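Section 4. First set-up of the Kustico wall display in a teaching room. Read sections 1 thru 3 first if the bracket isn't up yet.

## 4.1 Before you power on

You need the panel on its bracket, the Jiltik player box, the flat gray cable (not the round one, that's for audio), the remote, and a USB stick for the firmware. Get the room lights to where they'll be for class. Blinds too.

1. Peel the film off the panel. All of it, corners included. Film left on shows up as a dull patch later and people call support.
2. Plug the Jiltik box into the port marked IN A. IN B works but won't wake the panel.
3. Power cord last.
4. Press and hold the round button under the lower right corner until the light goes from amber to white. Let go.
5. Pick a language. Pick a region. Skip the network for now.

**Caution:** Don't run the power cord behind the bracket arm. It gets pinched when the panel is pushed flat to the wall.

**Note:** The panel hums for a bit on first start. Fan check. If it's still humming after the menu comes up, power off and look for tape over the rear vents.

## 4.2 Warm-up

Let it sit 30 minutes with a picture on it before touching any color setting. A still is fine. The home menu is not – mostly black, panel stays cool, and your settings will drift by the time the second class comes in.

1. On the Jiltik remote press Library, then Demo.
2. Choose any still. Full screen.
3. Turn off Auto Dim (Settings > Power). It comes back on after a firmware update, so check agian each time.

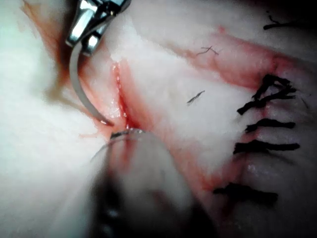 Picture mode comes next, and you want Teaching, never Vivid. Vivid is for store windows. It pushes red and it crushes anything close to white. Look at the pink and red along the walls of the incision, and at the thin line of blood down in it, which gets darker toward the lower end. You should be able to follow that change. If it's one flat red all the way down, saturation is too high. Then the curved needle: a dull gray-silver, no blue in it. Blue means the color temperature is still on Cool. Set it to Neutral and save.

## 4.3 Brightness

Factory brightness is 900 on the menu scale, too much for most rooms. Goes up to 1,310, for rooms with skylights. Leave it alone otherwise.

1. Settings > Picture > Brightness.
2. Step down until a white page doesn't make you squint from the front row.
3. Walk to the back. Small text still readable? Good. If not, up a step or two.
4. Save to slot Day.
5. Lights off, blinds shut, repeat. Save to slot Night.

**Note:** Each slot stores brightness only. Contrast is shared. Change it in one and it changes in both.
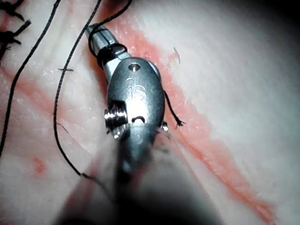 Contrast at 70 is where we ship it and where it should stay for most people. Go higher and the lightest grays run into each other. Lower and the whole thing looks foggy. If someone before you messed with it, hold down the OK key on the contrast line and it snaps back to the shipped value. Works for sharpness as well. Doesn't work for volume.

**Caution:** Full Reset wipes the slots, the input names and the lock code. Write down the code first. We can't look it up for you.

## 4.4 Screen fit

Old projectors cut off a bit all the way around, and the Jiltik box is set up out of the carton to make up for that. Wrong for this panel. Fix it on the box, not on the panel.

1. On the Jiltik: Output > Fit.
2. Choose Exact.
3. The test border appears. Every side of the thin white line should be visible.
4. One side missing: Output > Shift, nudge with the arrows.
5. Press OK. Wait for the "Stored" message. Leave too soon and you get to do it over.

If text has a pale outline around each letter, sharpness is doing that. Turn it down until the outline goes.

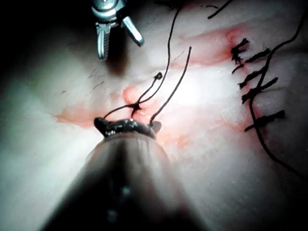

Shift settings belong to the port they were made on. Move the box to IN B and you start from zero. Same if you put a splitter in between. Label the cable.

## 4.5 Viewing from the side

Seats along the wall get a worse picture than the middle. Normal, but you can help it some.

1. Loosen the tilt knob under the bracket. Half turn is plenty.
2. Tip the top of the panel forward a little, more if the room has raised seats.
3. Sit in the worst seat. Check for ceiling lights reflected in the screen.
4. Tighten the knob. Hand tight, no pliers.

**Caution:** Someone holds the panel while the knob is loose. Always.

## 4.6 Sharing with Fandirano

Fandirano is the app that lets a laptop send its screen to the panel. Optional. Skip to 4.7 if you only use the player.

1. Join the room network (Settings > Network).
2. Turn on Sharing. A short code shows in the top corner.
3. Open Fandirano on the laptop, type the code, press Send.
4. Panel switches by itself. To go back, press Source.

The code changes each time the panel sleeps. Anyone with the old one gets a blank window and no error mesage – have them retype it. 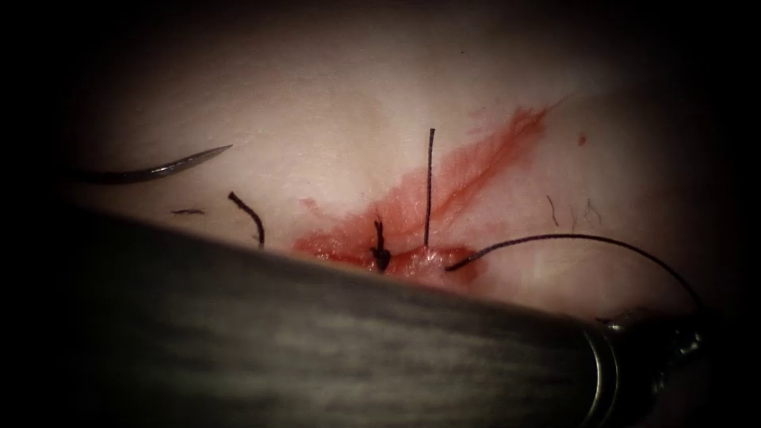

Laptops on battery often dim what they send. Plug in the laptop before you blame the panel. Also turn off any night mode or blue light filter on it, those go through to the panel and make everything look yellow.

## 4.7 Lock and finish

1. Settings > Lock > On. Enter a code. Enter it again.
2. Tick Picture and Inputs. Leave Volume unticked or you'll be called in for every class.
3. Power off with the remote, wait for amber, power back on.
4. Check that it comes up in Teaching mode, slot Day, on IN A.

Mounting a Moroz soundbar under the panel: go to section 5. The soundbar blocks the remote sensor unless you use the longer brackets.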